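**FOR RELEASE 2019-11-01**

**Hollstead lab reports new method for teaching two arms to handle kids' clothes**

Hollstead's robotics group today put out results on Hemitz, a training method for two-armed handling of soft stuff. Clothing mostly. Small, stretchy, hooded, zippered, the things robots are still bad at.
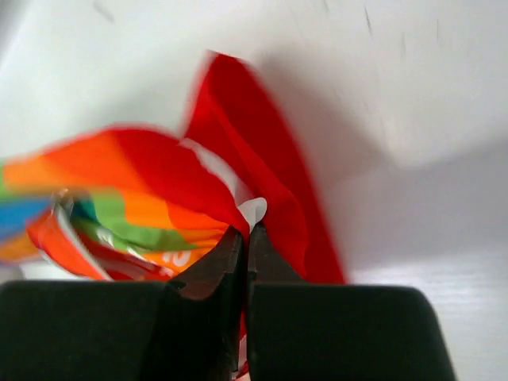
Short version: Hemitz learns where to grip from wrist cameras plus one fixed view of the table. No model of the garment, no markers sewn in. It was trained on 400 demonstrations, recorded since May by people driving the arms by hand.

Result: 113 garments in the test set, none of them used in training. The older Bevan method lost track whenever a hood or sleeve got bunched up. Hemitz picks a new grip and keeps going.

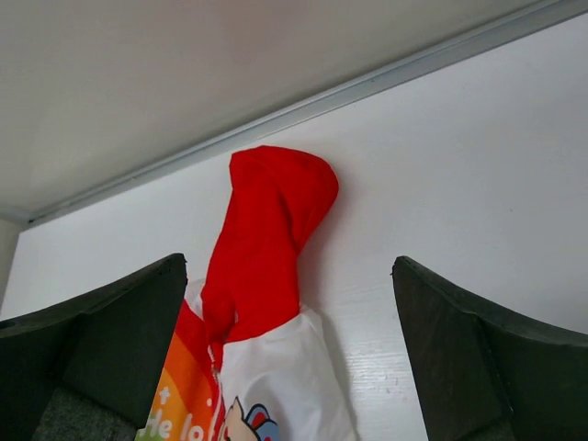

"Hoods were the problem for months," said Vira Kobzar, who leads the work. "Everything folds into everything else. We stopped trying to label the folds and let the system look at edges and colour insted."

Edges matter alot. A hem, a seam, a zipper line, all give the arm something to aim for. 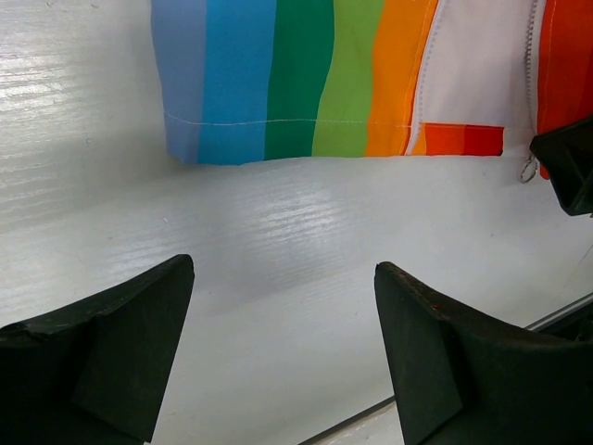

Limits, and there are some. It's slow. Thick knits not tested yet. Swapping the fingers means retraining, about 3 hours each time.

The second arm is the other half of the paper. One holds, one looks for the next spot, and the roles can swap partway through. Kobzar's group calls this the Estero schedule and it's written up seperately in the appendix.
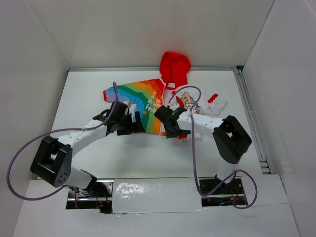

Code and the full set of demonstrations to follow once the paper clears review. Interviews with Vira Kobzar can be arranged through the Hollstead media office.

-- ends --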